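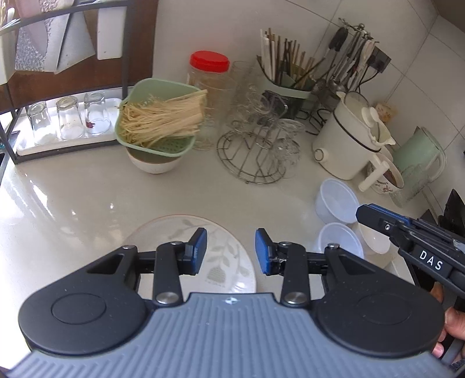
Drorkcombe Recipe Cards, version 2

README last revised Monday, April 13, 2026

Welcome, and thank you for stopping by. You've found a small collection of typed-out recipe cards from kitchens in and near Drorkcombe, put into plain tables so that people can search them, sort them, count things in them, teach with them, or just read through them on a rainy evening with something warm to drink (my own favorite use, and I've had plenty of practice at it). The set holds 438 cards. Most of them are for everyday food: soups, casseroles, quick breads, pickles, a great many bars and squares, and more ways to use up cooked rice than I would have guessed existed.

I started typing these because my own family's cards were getting hard to read. The ink on the older ones has gone the color of weak tea, and the card for my grandmother's plum cake had a grease spot sitting exactly where the oven temperature should be. Then a neighbor asked if I'd do hers while I was at it, and she told her sister, and by the time December came I had shoeboxes stacked in the hallway and had to learn what a spreadsheet was really for.

What you get

There are 3 files in the download. The first, cards.csv, has one row for each card and is the one most people will want. The second, ingredients.csv, has one row for each ingredient line, joined back to its card by the card number. The third, words.csv, is a glossary of the kitchen words, nicknames and short forms that turn up in the other two, and if you're only here out of curiosity I'd begin there, because it's the most fun.

All of them are plain comma-separated text in UTF-8. They open in any spreadsheet program. If yours turns the fractions into dates (mine does, every time, and it makes me so cross), import the ingredients file with every column set to text and the trouble goes away.

Columns in cards.csv

card_id: a number, given in the order I typed the cards. It means nothing about age or quality. Please don't renumber them if you share a changed copy, or the ingredient lines will wander off to the wrong dishes.

title: the name on the card, spelled the way the writer spelled it. You will meet "Zuchini" and "Zuccini" and once, gloriously, "Zookeeny."

title_clean: my tidied version, for searching.

box: which box or binder the card came out of. The values are Vasseur, Brorow and loose. More on these farther down.

kind: soup, main, side, bread, sweet, preserve, drink or other. I chose these by hand and changed my mind often. Dumplings in fruit syrup are filed under sweet, and you're welcome to disagree with me.

method: the full instructions as written, with line breaks kept.

notes_on_card: anything in the margins or on the back. Scores, complaints, names of dishes it goes well with, "do not double," "good for company," and so on.

checked: yes or no. See the part about checking.

Columns in ingredients.csv

card_id: matches the cards file.

line: the position of the ingredient on the card, starting from the top.

as_written: the whole line exactly as it stands.

amount, unit, item: my split of that line into pieces. When a card says something like "butter the size of an egg," the whole phrase goes under amount and unit is left blank. I went back and forth over converting those into tablespoons and decided against it. An egg is a perfectly good unit if you have one handy, and anyone who wants tablespoons can make their own column.

Where the cards came from

The Vasseur box is a long wooden drawer that was passed down through a family in Drorkcombe along with a stove nobody wanted. It's the largest part of the set and by far the neatest. Nearly all of it is in one hand, with proper headings, and the writer even crossed out recipes that hadn't worked and told you so. I have kept the crossed-out ones, with the word "struck" in the notes.

The Brorow binder is a ring binder from the Brorow side of the river, full of cards slid into plastic sleeves. Many are clipped together with others for the same dish, so you can follow an argument over the right amount of vinegar from card to card. Those arguments are all in the notes column. I didn't take sides, though I do think the second vinegar card is correct.

The loose cards came in envelopes, in cookbooks, and in one case folded inside an oven mitt. They vary wildly. Some are a list of ingredients and no instructions at all, as if anyone with good sense would know what to do next.

I had permission from each owner to type and share the text. Family names, phone numbers and street addresses have been replaced with a short dash, and first names are replaced with a word such as "aunt" or "friend" when the card made it clear, or with a dash when it didn't. Please don't try to work out who anybody was. A few owners asked for particular cards to be left out altogether (there's a fudge I will be taking to my grave), and those are simply absent.

How the typing was done

I typed straight from the cards, at the kitchen table, using a little transcription program called Dresumis. It shows the card on one side and a form on the other, and it saves as it goes, a mercy for someone who gets up as often as I do to check on a pot. I didn't use any automatic reading of the handwriting. I tried it on a few cards and it turned "scald" into "scold" and gave me a very stern milk pudding.

Spelling, capital letters and underlining were handled like this. Spelling is kept in the as-written columns and fixed in the clean ones. Capitals are kept everywhere. Underlining couldn't be kept in plain text, so an underlined word has the mark [u] after it. A word I couldn't read at all is [?], and a word I could only guess at has the guess followed by [?]. Temperatures are left in whatever scale the card used, and when the card said "slow oven" or "hot oven," it stays slow or hot.

Checking

So far 200 cards have been read a second time against the original, on a different day from the typing, and these are the ones with yes in the checked column. If you need clean text, for instance to study spelling, filter down to those. The rest are decent but I wouldn't swear to every teaspoon. The mistakes I found most on the second reading were skipped lines where two ingredients in a row began with the same word, and the letters t and T, which mean a teaspoon and a tablespoon and have ruined more than one batch of biscuits in this county.

Plates, bowls and other measures

One thing that puzzled me at first, and may puzzle you, is how many cards measure by the dish. "A soup plate of flour." "Fill the small bowl." "As much as will cover a dinner plate." Every household knew its own plates and bowls, so the writers never felt any need to say how big they were. I've left these alone in the amount column and listed each one in words.csv with the marker "house measure" so you can pull them out as a group.

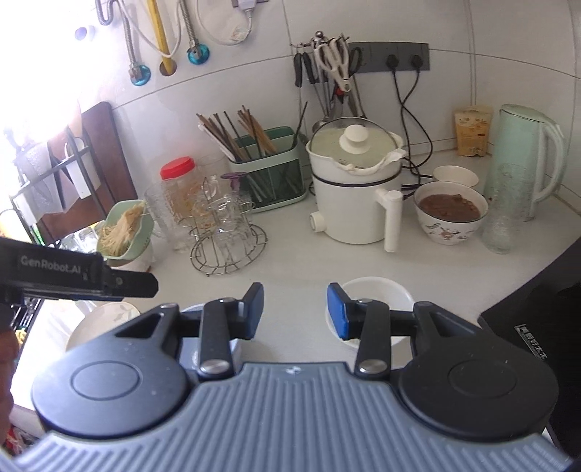
A reader of version 1 wrote in to say that the house measures ought to be given a standard size, even a guessed one, because without it half the Vasseur puddings can't be made by anybody outside the family. She had tried the bread pudding with her own bowl, got something closer to soup, and felt the card had let her down. She also asked, very kindly, whether I would consider adding a column of cups.

I thought about that letter for a good long while. My feeling is still that a guess from me, sitting in a tidy column, would soon be taken for something the writer said. But she had a fair point about the puddings, so words.csv now has a column called cook_comment, where I've put down whatever I learned from making a dish myself. For the bread pudding it says to start with less milk than you think and stop when the bread looks comfortable. I hope that helps her a little.

Good uses, and some cautions

The set has been handy for teaching beginners to clean messy data, for looking at how home cooks shorten words, and for planning supper. It would be a poor choice for saying anything about what a whole region ate. The boxes were the ones that happened to reach my hallway, sweets are copied onto cards far more than plain meals are, and people rarely write down the dish they make every week.

Please be careful with the preserves. Several of the canning and pickling cards follow methods that are no longer thought safe, such as sealing jars with wax and leaving them on a shelf. They're kept for the record. Follow a current, tested recipe if you plan to eat the results. No calorie or allergy information is given anywhere, and the ingredient lines shouldn't be relied on for it.

Changes since version 1

Added the Brorow binder. Added the cook_comment column. Fixed a fault where the backs of some cards had been typed as separate recipes, leaving us with a cake that was nothing but frosting. Merged "oleo" and "oleomargarine" in the item column, with the original kept in as_written.

Sharing

Copy it, print it, cut it up, translate it, cook from it. I ask only that you keep this README with the files and say Drorkcombe Recipe Cards somewhere when you pass them on. If you find a mistake, send the card number and what you think it should say, and I'll get the card out and look. I'm slow in canning season, so please be patient with me then.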